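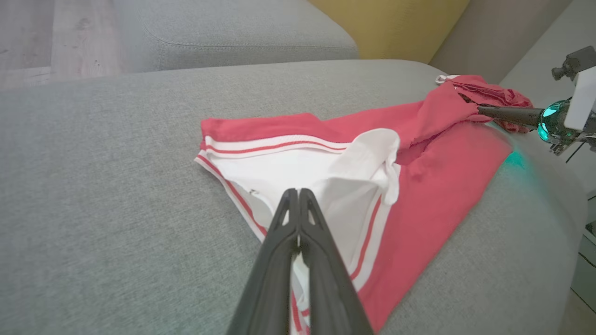

Rerora is the cloth-handling dataset put together by the student robotics club at Erel College. It covers one job, folding shorts and T-shirts with two arms on ordinary furniture, and it was recorded by club members over one school year. Most folding data we found was shot on a clean table, so we moved to the sofa in the club lounge. The gray cushions are soft and give under the fingers, and a red and white pair of shorts can start out partly flat and partly bunched up, with one gripper on the front panel and the other in the crumpled side. Those starts are the ones our first policy failed on most often.

Contents

496 episodes in total. 275 are shorts, the rest are T-shirts. Each episode has wrist video from both arms, joint positions, gripper opening, and a one-line text label typed by the operator when the episode ended. There is no depth and no force data. The 40 episodes in the folder "holdout" use garments that do not appear anywhere else. Please keep them out of training if you want to compare numbers with ours.

How it was recorded

Two people per session, one driving the arms and one resetting the garment and writing the log. An episode starts when both grippers are open and clear of the cloth. It ends when the operator presses the pedal, whether the fold is good or not. Bad folds are kept and marked "fail" in the label. Drops are marked "drop" and are also kept.

Stepan Levchenko wrote the recorder and the export script. Amirul Kwok did the labels and the final check, and went back over the shorts a second time in July after we changed what counts as a finished fold. The current rule is two folds, waistband edges within a finger's width of each other, nothing hanging off the cushion.

Known problems

– White fabric is overexposed in the early sessions. We fixed the exposure later but did not redo the old episodes.
– The left and right wrist streams can be a frame or two out of step. Use the timestamps, not the frame index.
– Episode 98 has no audio marker at the start and has to be trimmed by hand.
– Operators were right-handed, and the right arm does most of the first grasps.

Loading

Run the script in tools/export with the folder path and an output name. It writes one file per episode. The older Distia format is still supported with the flag --distia, but it drops the text labels.

Use

Free for class work and research. If you find a wrong label, open an issue with the episode number and what it should say. We do a cleanup pass at the end of each term.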